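用手教，还是用遥控教：桌面收纳任务的示教记录
讲者备注（配合幻灯片使用，周二下午场）

开场前

翻页器在讲台左边抽屉里，电池自己带一节备用的。会场的投影偏暗，深色底的几页已经改成白底。视频文件放在本机，不要走网络。提问留到最后，中间有人举手可以先记下来。

第一页 标题

报一下题目和单位。说明今天讲的是Gondia项目里的一部分工作，内容是怎么把一个桌面收纳任务示范给机器人。模型结构只讲一页，想听模型的人可以等后面那一场。

说清楚两个词的用法。“手示教”指人用自己的手在桌上做一遍，手腕上戴着模块，头部有一路相机。“遥控示教”指人坐在Marchal操作台后面，拿着手柄带动机械臂做一遍。两种做法录下来的东西都叫“一段示教”，后面不再区分说法，只在前面加“手”或者“遥控”。

第二页 任务

任务写在页面上，照着念一遍：桌上有一个透明收纳盒和一批散放的文具，把文具按类放进盒子，或者按要求从盒子里取出指定的一件。

为什么选文具。种类多，形状差别大，单件便宜，坏了丢了随时能补。笔是细长的，回形针又小又薄，长尾夹有弹力，橡皮会滚到别的东西后面去。做过抓取的人看到这个清单就知道难在哪里，不用展开。

透明盒子是有意选的。盒壁反光，深度相机在这上面经常给不出数，我们想知道只靠手的轨迹和彩色画面能做到什么程度。这一点后面会回来讲。

第三页 一开始走的是遥控

按时间顺序讲。Gondia刚立项的时候只有Marchal操作台，所有示教都靠遥控。操作台本身没有大问题，延迟能接受，手柄的力反馈也够用。问题出在小件上。操作员要用夹爪从桌面上捏起一枚回形针，经常捏三四次才起来，录下来的轨迹里大半是试探动作。

这些试探动作学进去以后，机器人也会在桌面上一下一下地点。放那段短视频，不要配解说，让大家自己看。

第一批遥控示教一共录了31段。停在这个数上，因为录到这里我们决定先停下来换办法。

第四页 换成用手

讲腕部模块。一条黑色腕带，上面固定一块带黑白标记图案的白色模块，手腕下面再挂一个小的白色模块，也带标记，接一根黑色线缆。标记是给相机定位用的，头部相机看得到标记，就能算出手腕在桌面坐标系里的位置和朝向。

戴法有要求，新人培训的时候单独讲这一段：
腕带扣紧，以转动手腕时模块不跟着滑为准。
袖口往上推，不要盖住标记。
线缆从手的下方走，往身体这一侧垂，不要横过桌面。
开录之前两手平放，停两秒，给时间同步用。

手指没有戴任何东西。有人会问为什么不用数据手套，回答是试过，手套影响捏回形针，操作员自己也不愿意戴。手指的姿态从画面里估计，误差比手腕大，这一点要承认。

第五页 现场画面

这一页停留时间长一些，大约一分钟，边放边讲下面的内容。

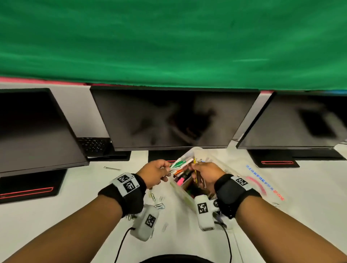
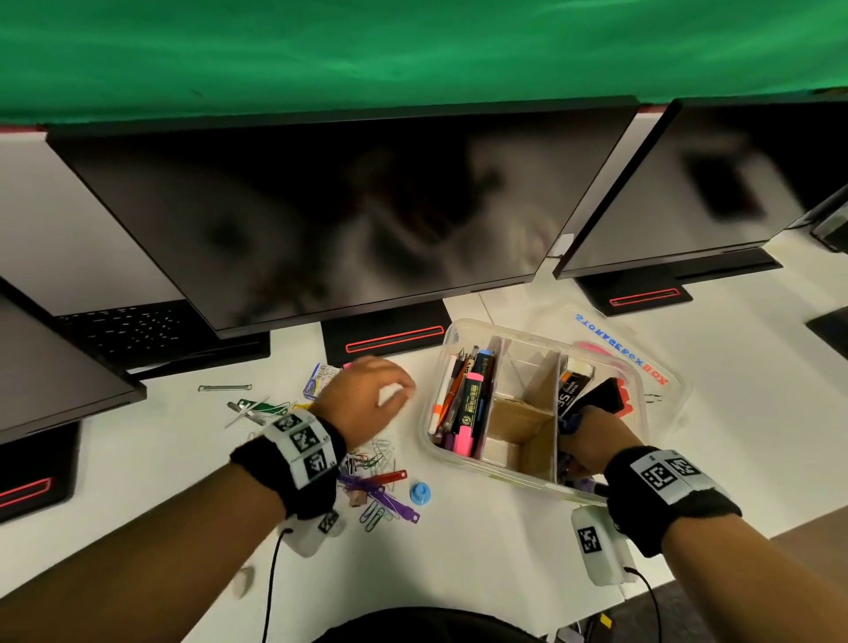 Zanham，十一月

两个画面是同一张桌子，同一套戴法。先讲腕带和标记，再讲手。第一个画面里左手捏着一支绿白两色的马克笔，右手在盒子右侧，握着一支黄色的笔。第二个画面里右手伸进了盒子，手指被里面的东西挡住，左手悬在一堆回形针上方。

提醒听众注意第二个画面的右手。手指看不见了，手腕还看得见，标记也还在。这就是手腕上放标记的用处。如果整套系统只依赖手指的图像估计，手一伸进盒子轨迹就断了。

再提醒注意左右手是同时有位置的。遥控示教的时候，操作员大多是先动一边，再动另一边。用手做的时候，一只手在盒子里，另一只手已经到了下一件东西附近。这种提前量在遥控数据里很少见，我们原来没有打算采，是看回放的时候发现的。

盒子里有纸板隔开的格子，第二个画面看得到，左边那格插的是笔。隔板对后面的评测有影响：笔放进去要对准格子，斜着放会顶在隔板上。

第六页 采集流程

流程图照页面讲，不要念框里的字。要补充的有下面几点。

每段示教之前，由旁边的人把散件撒在桌上，操作员转过身去。撒完以后操作员再转回来开始做。这样做是避免操作员按自己顺手的样子摆东西。早期有一批数据是操作员自己摆的，回形针永远在左手边，训练出来的策略在回形针换到右边时会发呆。那批数据已经不用了。

任务指令写在卡片上，一张卡片一条，开录前抽一张。指令用词不统一没有关系，“把笔放回去”和“笔归位”都有，标注的时候再对应到同一类。

每段结束后操作员要说一个字，“好”或者“废”。说“废”的当场标记，不删文件。说“好”的之后还要经过回放检查。检查的人看三件事：标记有没有长时间丢失，左右手有没有标反，结束时桌面和指令要求是否一致。

数据在Forkgate上管理。Forkgate是我们内部的登记工具，功能很少，一段数据一行，谁录的、谁查的、什么结论都在那一行里。有人问能不能公开，回答是暂时没有计划，里面写死了不少本地路径。

第七页 数量

页面上只有一张表，念主要的几个数就可以。

手示教通过检查的有129段，由4名操作员完成。遥控示教就是前面说的31段，后来没有再补。

这里要主动说明：两边数量不一样，所以后面的比较不能直接理解成手示教比遥控示教好多少。我们另外做了一组等量的对照，从手示教里随机抽出31段，单独训练一次。等量对照的结果放在第九页。

操作员之间差别很大。同一条指令，有人一只手按住盒子，另一只手放；有人两只手各拿一支笔一起放。我们没有统一手法，只要求不要把东西抛进去。抛进去这一条写进了规程，因为真的有人抛，而且抛得很准，机器人学不了。

第八页 从手到夹爪

这一页讲得慢一点，历来提问最多。

人的手有五个手指，机器人是两指夹爪。中间要做一次转换。我们的做法是取拇指和食指指尖的中点作为夹爪中心，两指尖的距离作为开合量，手腕标记给出朝向。其余手指不用。

这个转换在拿笔的时候没有问题。在下面几种情况会出错：

一是手里同时夹着几样东西。人可以拇指食指捏一支，掌心里再攥着两支，夹爪做不到。现在的处理是把这样的片段从训练集里剪掉，剪掉的那部分在Forkgate里有标记，想用的人可以找回来。

二是用指甲抠。回形针平贴桌面的时候，人会用指甲挑起一头。转换以后夹爪会往桌面里压。我们给夹爪的高度加了下限，压不坏桌子，但是也就夹不起来了。

三是长尾夹。人会捏着两个金属柄拿，也会直接捏住夹身。捏柄的时候夹子会张开，转换后的开合量和实际的夹持宽度对不上。规程里后来加了一句，长尾夹一律捏夹身。

腕部朝向也有误差。标记正对相机的时候很稳，侧过去以后角度会跳。手伸到盒子最里面的那一格时最容易出现这种情况。所以下面挂的那个小模块也带标记，两处标记互相补。两处都看不到的时候，用前后帧插值，插值超过上限就整段退回，不做修补。

第九页 结果

评测在真机上做，桌面由不参加示教的人来摆，每种设置跑100次。

先说大件。笔类放进盒子，手示教和遥控示教训练出来的策略都能完成，差别不明显。用等量对照看也是如此。如果任务里只有笔，用哪种办法都可以，操作台现成的话没有必要换。

再说小件。回形针和图钉类，遥控那一边基本停在桌面上反复点，手示教那一边能夹起来一部分，夹起来以后放进格子这一步问题不大。具体曲线在页面上，指给大家看就行，不要逐点念。

最后说从盒子里往外取。这一项两边都不理想。手示教的轨迹会带着夹爪直接伸到格子里，方向是对的，但夹爪比手指粗，会碰到旁边的笔。遥控数据里操作员看着夹爪操作，会自己绕开，这方面遥控反而更好一些。

由此得到的做法写在页面底部：放入用手示教，取出用遥控示教，两部分数据合在一起训练，用指令区分。合训的初步结果已经有了，还没有跑完整评测，今天不报数。有人追问就说下次报。

第十页 出过的问题

按重要程度讲，时间不够可以只讲前两条。

线缆。早期线缆从手背上走，操作员转腕的时候线会扫到桌上的小件，回形针被带走，回放里看就像是自己移动的。改成从下方走以后好多了，但是手抬得太低时线还是会碰到桌沿。换成无线模块的方案看过，充电和同步都麻烦，先不换。

镜像字。收纳盒的包装上印有字，我们一部分画面里这些字是反的。检查左右手有没有标反的时候，有人拿包装上的字当依据，结果判断错了。现在规定左右手以开录时的平放姿势为准，不看画面里的字。

反光。显示器的黑屏会反出模糊的影子，手指检测偶尔在屏幕里找到一只“手”。加了一个桌面区域的限制，区域以外的检测一律不要。

疲劳。连续录的时候，后面的示教动作会变快变潦草，操作员自己感觉不到，回放时看得出来。现在的安排是录一组歇一组，歇的时候去查别人的数据。

第十一页 模型

只讲输入和输出。输入是头部相机画面、双腕位姿、指令文本，输出是两个夹爪接下来一小段时间的位姿和开合量。训练细节见后面那一场，主讲人和我们共用同一份数据，口径一致。

如果有人问为什么不加腕部相机，回答是真机上有，示教时没有，两边对不上就先不用。下一批腕部模块会留出装相机的位置，是否装还没有定。

第十二页 给想自己做的人

这一页是应组织方要求加的，语气放平一点，只说我们做过的。

先用便宜的散件做，桌面固定，光线固定。散件不要挑好抓的，好抓的件看不出两种示教的差别。

规程写在一页纸以内，贴在桌边。我们第一版规程写了很长，操作员只看开头。现在贴在桌边的那一版只有戴法、开始、结束和不许抛四条。

检查的人和录的人分开，可以轮换，但不能自己查自己。

坏数据留着，写明坏在哪里。第八页讲的几种转换错误，都是从退回的数据里整理出来的。

遥控设备不要急着拆。我们拆过一次，为了做取出任务又装回来，标定重做花掉一整周。

第十三页 提问

可能会问到的，备用回答如下。

问成本：腕带和模块是自己装的，标记是打印的，最花时间的是检查和标注，采集本身占得不多。

问换任务：叠布和拧瓶盖都试过几段。叠布时标记经常被布盖住，拧瓶盖时手腕转得太快。都没有进入正式采集。

问左利手：操作员里有左利手，数据没有分开处理，没有看到影响，也没有专门分析过。

问能不能来看：可以，Zanham那边开放参观要提前登记，录制时段内不能进到桌子后面去。

最后一页放联系方式，停在上面不要切走，等主持人收尾。下场前拔转接头，上次落在会场了。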